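Birkus open day – notes before I forget it all

September 9, 2020

Got back late, typing this up from a very crumpled notepad. Went to the Birkus place for their grippers and controllers day, which they do once a year and which I'd missed twice. Trains fine. Sign-in slow. Coffee good, went cold while I queued for a badge.

Why I went: we need to pick a gripper for the two-arm job before the budget closes, and I've been going round in circles with data sheets since August. Wanted to get hands on things. Or hands on a joystick at least.

Layout of the day. Main hall with the hardware benches, a side room for talks, and upstairs a simulation room with four desks where you could book a slot. I booked upstairs first, then did the benches after lunch. Wrong way round I think, the benches were packed by then.

Talks first, quickly. Sveva Sorrentino opened with a half hour on how they test grippers before they let anyone buy one. Dry but useful. Main point was that grip force is the number everybody asks for and the one that matters least for household stuff – she wants people to look at finger length, opening width, and how bulky the housing is behind the fingers. The housing is what bumps into things. She had a slide of 2000 logged grasp attempts sorted by why they failed, and the bar for "housing touched something" was miles taller than the bar for "dropped it". I didn't get a photo of the slide, have emailed to ask for it.

Second talk was Kaczorowski, on controllers. Lost me in the middle. Update rates, smoothing, what happens when the link stutters. Somebody asked about price and got a very long answer with no price in it.

Upstairs then. The sim room runs a house, several rooms of it, and you drive a two-arm robot round with a pair of hand controllers. They had two controllers set up, the Wusitero and the Losell, same robot and same house on both so you can compare fairly. You get ten minutes on each, then they chuck you off.

Wusitero first. Light, nice triggers, very quick. Too quick for me. I move my wrist a bit and the arm's wrist moves a lot. There is a scaling setting and the chap on the desk turned it down for me, after that it was much better, but then I kept running out of reach and having to let go, bring my hands back and grab again. You get used to it. My forearms didn't ache at all, which I can't say for the other one.

Losell is heavier and a bit old fashioned looking, with a clicky wheel under the thumb for the fingers. Slower. But I could stop where I meant to stop. The wheel means you can open the fingers part way and leave them there, where the Wusitero trigger springs back if you relax. For the job we've got I think that matters more than speed. Would want a week with it to be sure.

The bedroom was good for getting a feel for both arms at once, with the bed and nightstand close by. Kitchen was harder. Working up under the wall cabinet you find out fast how much room the fingers need, and depth is very hard to judge from a view that low. I misjudged it on both controllers.

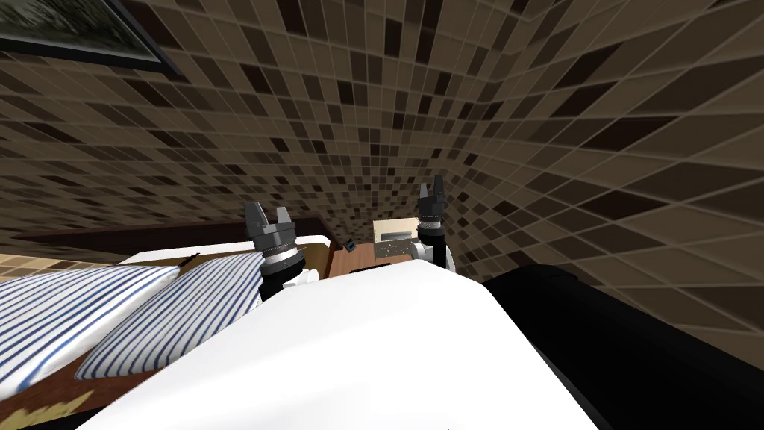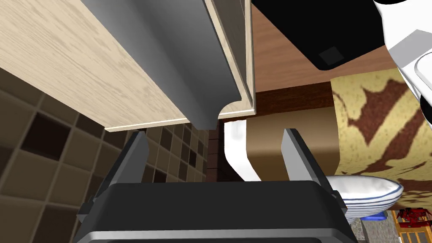

Sim room, upstairs. First one is the bedroom, both grippers open and pointing up. Second is the kitchen, one gripper under the wall cabinet.

Things I noted in the sim, in no order:

Curved view takes some getting used to. In the bedroom the tile lines on the walls bend like mad. After five minutes I'd stopped noticing, but I wouldn't want to measure anything by eye in it.

Camera choice changes everything. The low view looking up past the fingers is great for seeing what's between them and hopeless for knowing how far along the room you are. The wider one is the opposite. I wanted both on screen at once and was told that is coming.

Two fingers is enough for most of what we do. I'd gone in half wanting a three finger unit and came out less keen.

Asked if the fingers in the sim match the real ones in size. Yes, I was told, taken from the same drawings. Asked if they match in how they flex. Less yes.

Lunch. Sandwiches, crisps, a decent soup. Sat with two people from a packaging outfit who are fitting grippers to a line that has 73 different box sizes on it. Didn't envy them. They'd already ruled out suction on half of the sizes and were there for the same reason as me, to poke at things.

Benches in the afternoon. Had to wait for everything. Managed to try:

Short finger parallel gripper. Stiff, strong, very repeatable. Couldn't get into the back of the test shelf without the body fouling on the front lip. Exactly what Sorrentino had said in the morning.

Long finger version of the same. Gets in there easily, but the tips bend when you squeeze and a mug turned in them twice. Rubber pads would help, they sell them seperately of course.

Soft tip one. Lovely on fruit, vague on anything with a flat edge. Noisy too. Wouldn't pick it for us.

Wanted a go on the wrist camera bench as well but the queue never moved and they started packing up at four. Next time go there first.

The factory bit was short, a walk along a corridor with windows and somebody talking at the front who I couldn't hear from the back. Saw the assembly cells. Saw a rack of arms waiting for test. No photos allowed on that stretch.

Moans: no cloakroom, so I carried a wet coat all day. Slots upstairs should be longer, ten minutes is gone by the time you've adjusted the strap. Handout is just the web page printed out. Signs to the station stop halfway, and I walked past the turning in the rain.

Where I've got to. Long finger parallel gripper with the pads, Losell controller, pending a trial. I've asked Birkus for a loan of both and was told to put it in writing, so that's tommorow's job. If the loan falls through I'd still take the Wusitero with the scaling turned down, it's a perfectly good bit of kit and it's easier on the arms.

Still to do: get the failure slide, get a proper price for the pads, find out about the side by side camera view and when it's coming. Also claim the train fare back.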